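Brisket stalls and bark goes soft when I hold it overnight. Venting or temperature?

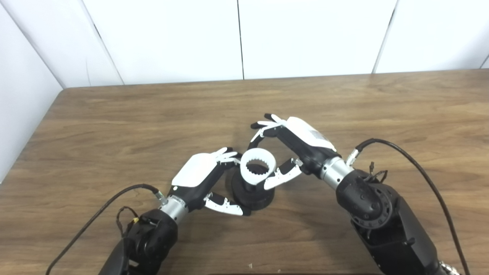

White ribbed ring on its round black base, on the table.

Asked 15 September 2026 in Smoking and Barbecue

I run a small offset, a Warnlow with the 3 mm firebox, and I have been trying to copy the way the counter place in Grernham does brisket. They cook through the afternoon, hold overnight and slice for lunch. Their bark stays firm. Mine doesn't.

Process so far. Whole packer, trimmed, salt and coarse pepper only. Pit at 123 C measured at the grate. I wrap in butcher paper when the colour is right, usually in the stall, and pull when the probe goes into the flat without resistance. Then straight into an electric holding cabinet (Plindis, the undercounter one) until the next day.

The meat is tender and the fat is rendered. The bark has the texture of wet cardboard by morning and there is a pool of liquid in the tray. I have tried the cabinet with the water pan in and with the water pan out. Little difference.

Is this the holding temperature, or am I trapping steam? I would like to fix it without buying another cabinet. Colour of the smoke is fine and the wood is dry, so please don't send me back to the fire.

3 answers

Answer 1 (accepted)

Trapped steam, mostly, and it starts before the cabinet. You are going from the pit to a closed box with the meat still at finishing temperature. It keeps cooking and keeps pushing moisture out through the surface, and the paper holds that moisture against the bark.

Do this in order:

Take the brisket off the pit and put it on a wire rack over a tray, at room temperature. Open the paper along the top.
Leave it for 30 minutes, or until the internal temperature in the thick part of the flat has dropped to the low 80s. Go by the thermometer if the two disagree.
Replace the paper with a dry sheet. Pour the liquid off into a jug and keep it for slicing.
Have the cabinet preheated and stable at 66 C before the meat goes in. Check it with a separate probe on the middle shelf. The dial on a holding cabinet tells you very little.
Keep the rack under the brisket in the cabinet so it isn't sitting in its own juice.

Leave the vent open a quarter for the first hour and then close it. If the cabinet has no adjustable vent, open the door for a few seconds a couple of times in that first hour. Do not drop the set point below 60 C to save the bark. That is the food safety floor for hot holding where I am, and you should check what yours is.

The wrap also matters. If you wrap at the start of the stall the bark hasn't set. Scratch it with a fingernail. If it lifts, wait.

Comment: Rack and vent sorted out most of it. Bark was firm on the point and slightly soft on the flat. Accepting this.

Comment: Flat will always be softer on the side facing down. Turn it fat side down for the hold if you aren't already.

Answer 2

I use foil the whole way and mine are fine. You could put it back on the smoker for a bit before lunch to crisp it up. Also try more pepper.

Comment: Foil holds more moisture than paper, so this makes the OP's problem worse. Putting it back over heat does firm the surface but it dries out the end slices quickly.

Answer 3

Agree with the accepted answer on resting first. Two additions.

Water pan out for whole briskets wrapped in paper. Water pan in for anything sliced or unwrapped. A full cabinet makes plenty of its own humidity, and one brisket in a big cabinet makes less, so the vent setting has to change with the load. I write mine on tape on the door.

Pepper grind has an effect. Fine pepper turns to paste in the hold. I went to a coarser grind from Chiba and the crust held its texture better, same pit, same hold. Sugar in the rub will also go tacky overnight, though you said you aren't using any.

If you are still getting a pool in the tray after resting, your pit probe may be reading low and you are overshooting. Test it in boiling water. At sea level it should read 100 C, less if you are up in the hills.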